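Wednesday, late

Draught readings again, second round. Gromik say their brush strip will cut the leak under an inside door by 60 per cent. I'd like to know which door they tried it on. Ours had the strip on for two weeks and the smoke pencil still leans over at the sill the same as it did bare.
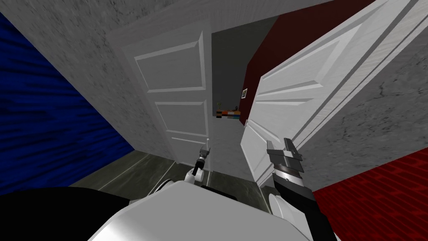 DOORS AND HALLWAY

Panel doors first. Gap at the sill is uneven, wider on the hinge side, so a straight strip was never going to sit flat. The Pramance foam did better on the jambs but it's gone hard already, and I don't trust anything that needs replacing before the receipt fades. Fan total for the run was 3,851 on the counter, which means very little until someone tells me what the counter was zeroed at. Whoever used it in March didn't write it down. Please write it down.

Colour of the foam is grey, the label says white. Small thing, but if they can't get that right I wonder about the rest of the sheet.

Tried the narrow passage with the door swung open, then closed. Open is useless for comparing, too much air coming round from the back. Did it anyway so the set is complete.

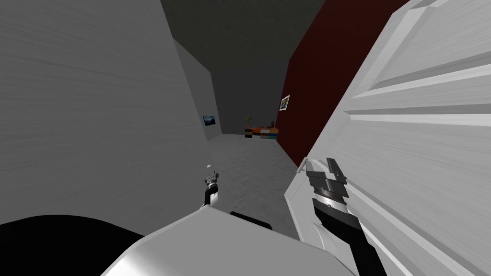 SEALANT, BATCH 605

Gentile acrylic, the cheap one. Skinned over fast and shrank back from the corner overnight. The tin says paintable in an hour. I gave it four and the roller still picked it up. Could be the cold in the shop - could be the batch. Not ready to blame either.

Nurby tape is next. The rep's graph has no units on the side axis, so I'm ignoring the graph.

To do: zero the counter, new smoke pencil, measure the sill gap properly in millimetres and stop guessing with a coin. Leave the strip on for now, if only so we can take it off and see whether the numbers move at all.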